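Urkdale Tabletop Episodes: notes for people using the data

6/21/21, by D. Shirima

Thank you for picking this up! These notes go with the first release of the Urkdale set, which we put together so that a learning system could practise tabletop jobs in rendered homes before anyone lets it near a real kitchen. There are 282 episodes in all, driven by hand through the Kesa simulator, and each comes with the camera views, the joint readings and a short written instruction. We began in May with a much smaller batch, and I'm rather fond of how it has grown.

The rooms matter more than you might expect. We wanted plenty of house behind the table (doors, furniture, another room leading off), so that a model has to learn which parts of a view it can safely ignore. 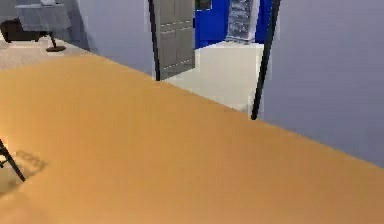
Scenes and views

The orange-tan tabletop gets most of the space in a view like this one, with a half-open grey door and a bright blue wall in the next room. Wall colours, door angles and furniture are reshuffled between episodes, and the seed is saved in each episode's folder, so you can rebuild any room you like the look of.

There are 11 room layouts. Of the episodes, 131 use the plain tabletop start, and the rest begin with items already set out. No episode runs past 400 steps; if the driver hadn't finished by then, we kept the attempt and marked it "unfinished" in the index file. Please do read that column before you train, as the unfinished ones are handy for some things and a nuisance for others.

Loading scripts live in the Sturano folder, along with a small viewer. It is slow on the first run while it builds its cache, so put the kettle on.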